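Section 4. Mounting a red seaweed specimen

Now the fun part! Once your seaweed has been rinsed in clean seawater, you're ready to float it onto paper. Delicate branched reds look wonderful this way, and a good mount will keep its fine detail for decades.

1. Fill the Kleinschmidt tray with seawater to the lower line. Fresh water can burst the cells of many reds, so keep it away from the tray.

2. Write the collection number on the back of the sheet in pencil.

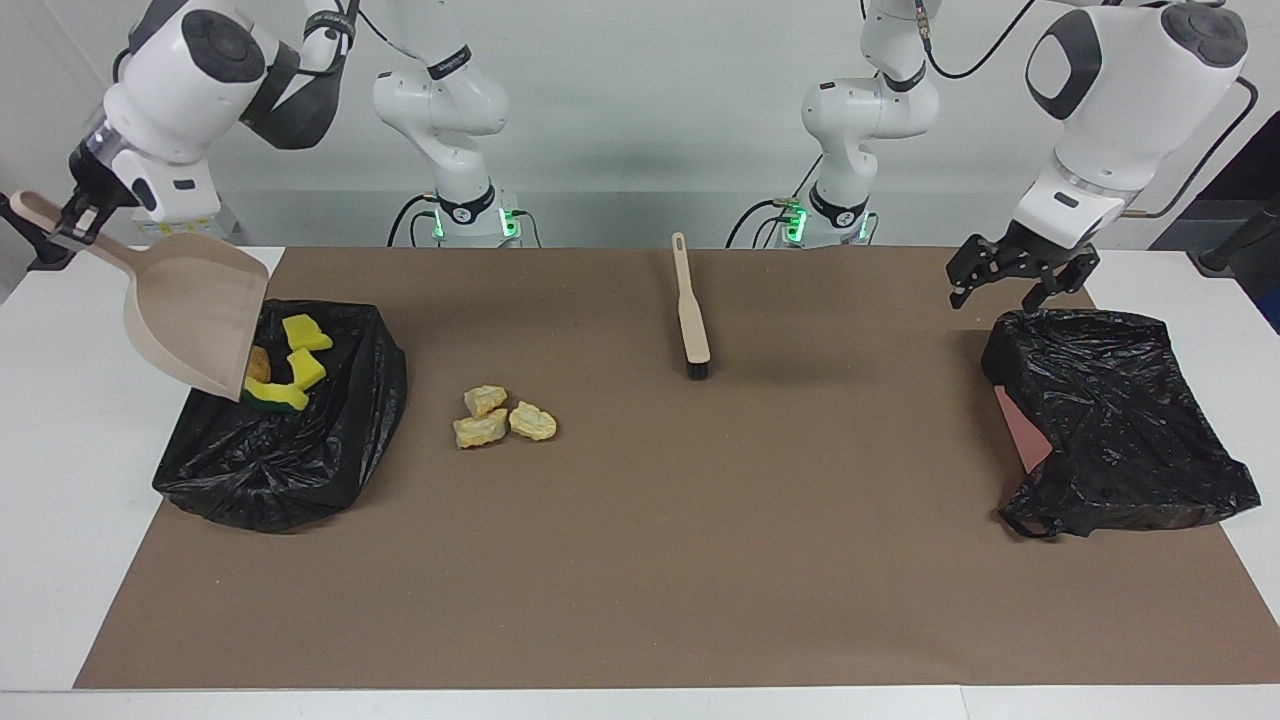
3. Slide the sheet under the water and let the specimen float above it. Spread the main axis first, then tease out the side branches with a soft brush. Take your time, it's lovely to watch them open up!

Note: If you see small pale swellings on the host, leave them on. They may be parasitic reds, and Yuzhen Tang at Triltuvwood is always thrilled to get them.

4. Lift the sheet slowly from one end and let it drain for 3 minutes.

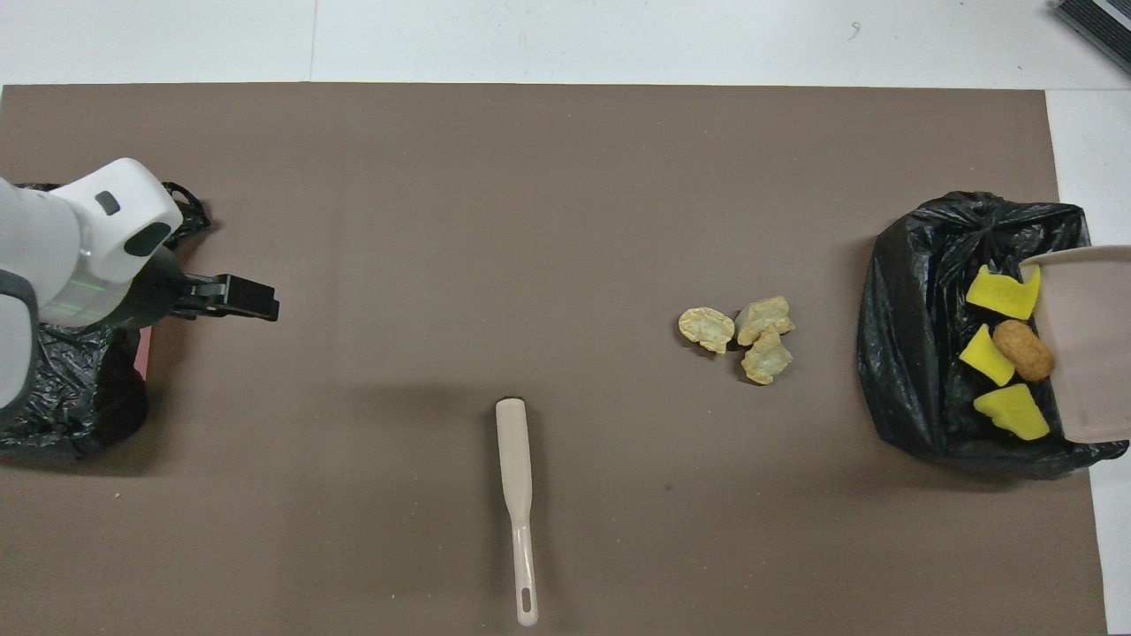

5. Lay a square of muslin over the specimen, add 2 blotters on each side, and close the press. Finger-tight is plenty.

Caution: Don't dry the press on a heater. Thin blades curl and may crack.

6. Change the blotters daily for 4 days. Leave the muslin alone until the last change, then peel it back from the base of the plant toward the tips.

Thick, rubbery species won't stick by themselves. See Section 5 for gluing.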